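Overdraft fees and the Tuesday problem

I changed banks in June after nine years with the same one. A few people asked me why, so I'm writing it down.

My pay lands on a Tuesday morning. My rent goes out the same day. For years that worked fine, and then the bank changed the order in which it posts things. Payments out now go through early and deposits are posted later in the morning. If I had less than the rent in checking at 6 a.m., I was overdrawn for a few hours and charged for it. 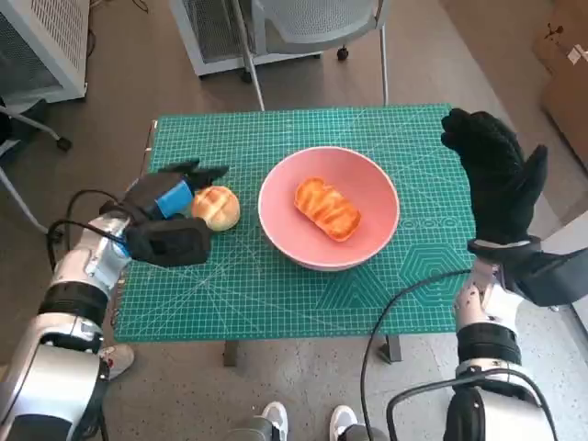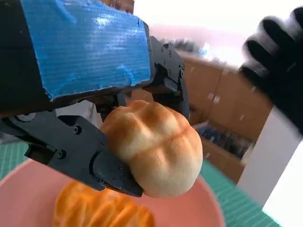
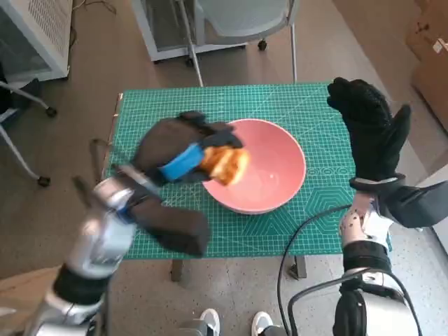

The first time, I assumed it was my mistake. I called, and the woman on the phone took the fee off. She didn't mention the new posting order. The second time they refunded half. After the fourth I asked for the account terms in writing and read them at the kitchen table, which took most of an evening. The posting order is in there, in a section called "Availability of funds." Notice of the change had gone out as a message inside the app, in the same inbox as the credit card offers I never open.

What bothered me most was the advice I got. Every person I spoke to told me to keep a cushion in the account, and one suggested $1000. I know what a cushion is. If I'd had $1000 to leave sitting in checking, the question would not have come up. I also got a link to a budgeting course. I did the first two lessons. They were about coffee.

My friend Elaheh Tabrizi used to work in a bank branch in Buston, and she told me to stop asking for refunds and ask for the rent date to be moved. I had never thought of that. The landlord's office said yes in one email. Rent now goes out on the Thursday after payday and I haven't been overdrawn since.

I left the bank anyway. I went to a small credit union on Mensah Street that posts deposits first and says so on its fee sheet, which is one page long. The switch took longer than they said it would. The electric company kept trying the old account, so I left $300 in there until the last bill had cleared, then closed it.

I added up what I'd paid in fees, after refunds, and it came to a bit less than a week of groceries. Not a disaster for me. There are people on my street who it would be a disaster for, and they are being sent the coffee lessons too.

If your bank has an inbox in its app, go and look for anything with "changes to your agreement" in the title. Mine was three screens down.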